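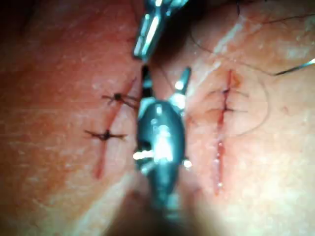

Lawn seams opening up after sod repair
Posted 2026-06-19 by Ginette Gauthier
2 min read

I patched 610 square feet of front lawn in February with tall fescue sod. The rolls were butted tight and rolled once. Two of the joints have since opened into long parallel gaps, much like the pair of stitched incisions in the photo, and the soil in them is bare. I use a Clasel drip line on the beds and a Gumetti rotary head on the grass. Do I topdress the gaps, pin the edges, or cut the strips out?

Mélanie Perron
Sod shrinks along the edges when it dries before rooting. Pull up on a corner. If it resists, the roots are down and pins will do nothing. Fill the gaps level with screened topsoil – no peat – and overseed with the same fescue blend. Keep the top inch damp until the seed is up. 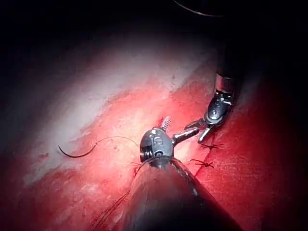

Two wristed instruments working on tissue.

Check the Gumetti head too. Set out straight-sided cups along both seams, run one cycle and compare depths. Gaps that follow the edge of the spray pattern point to coverage, and topsoil alone will not hold.

Tilahun
Had the same thing. Used sand. Still have the gaps.

Skarel
Sand over clay drains badly at the joint, so I would skip it.

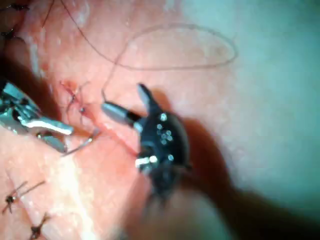
Mow at 4 inches through the summer and leave the clippings. Do not fertilize the new seed at full rate – half is enough until the second mowing.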